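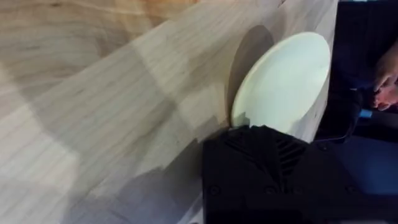

## 6. Running the plate demonstration for visitors

Complete Section 5 (arm check) before admitting a group to the Bekbridge cell.

1. Set the Piker controller to DEMO and load program 751.
2. Confirm that the speed limit reads 68 percent or lower.
3. Place one plain plate on the wooden surface, inside the pick area.
4. Ask visitors to stand behind the floor line. Assign 2 operators: one at the stop button, one at the table.
5. Press START. The arm moves to the plate, closes the gripper and pauses.
6. Press RESUME to continue, or HOLD to take questions.

**Note:** HOLD keeps the gripper closed — do not pull the plate free by hand.

**Caution:** Keep hands and loose cables out of the arm's path during motion.

7. After the last group, select PARK and enter the cycle count in the Derese log.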